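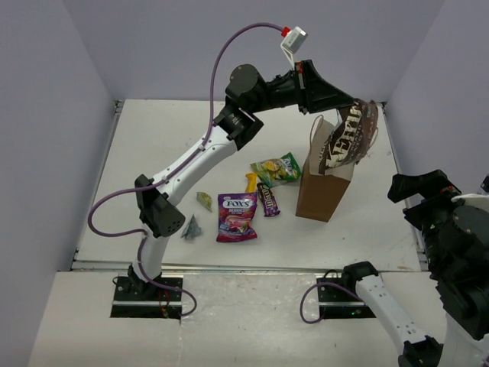 A robot arm holding a brown bag at the top of a paper carrier bag.

How does a robot learn to pack a bag?

You probably learned to pack a bag by watching someone and then trying it yourself. Some robots learn in a similar way. They need examples, and they need a lot of them.

At the Pemik workshop, Faith Ndung'u moves the arms by remote control. She picks up a snack, takes it to the paper bag and lets go. While she works, a computer saves what the cameras see and how each joint bends. One go from start to finish is called an episode.

Packets are tricky. They crumple, they slide about and they come in all sizes - a bag of sweets is much wider than a chocolate bar. So Faith moves everything to new places before each episode. If the snacks always sat in the same spots, the robot might only learn those spots.

An episode can take up to 55 seconds. Faith's team recorded 200 of them in May, and the whole collection now has 1,368.

The computer then looks for patterns in the examples. Later, the robot tries the job with no one steering.

Word to know
Gripper: the part at the end of a robot arm that holds things.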